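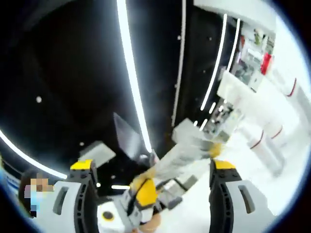 3. Running old disk images in Loniron

Need: Loniron 2 or later, 420 MB free, a disk image you own.

1. Quit any other emulator first.
2. Open Settings > Machine. Memory to 16. Not 20, the sound driver chokes.
3. Drag the image onto the window. Wait for the chime.
4. Pick "Boot from disk". Gray screen for a bit, normal.
5. Shut down from the guest menu, allways.

CAUTION: Closing the window is pulling the plug. Unsaved stuff gone, image may not mount again. Keep a copy.

Note: shared folder is read-only untill you tick "Allow writes". Restart after. 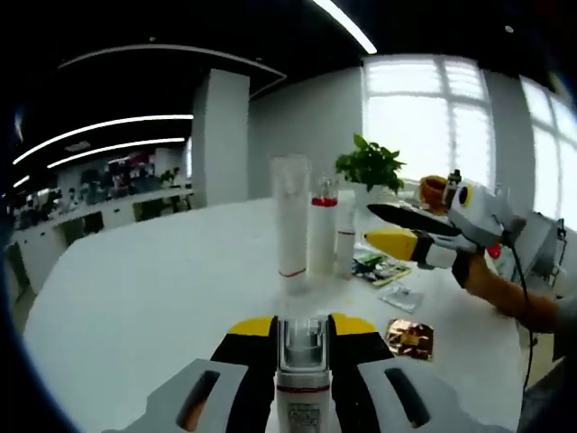

Charmaine Kekana writes that step 4 hangs for her unless full screen is off, and that the mouse comes back with Ctrl+Esc. Will go in the October update.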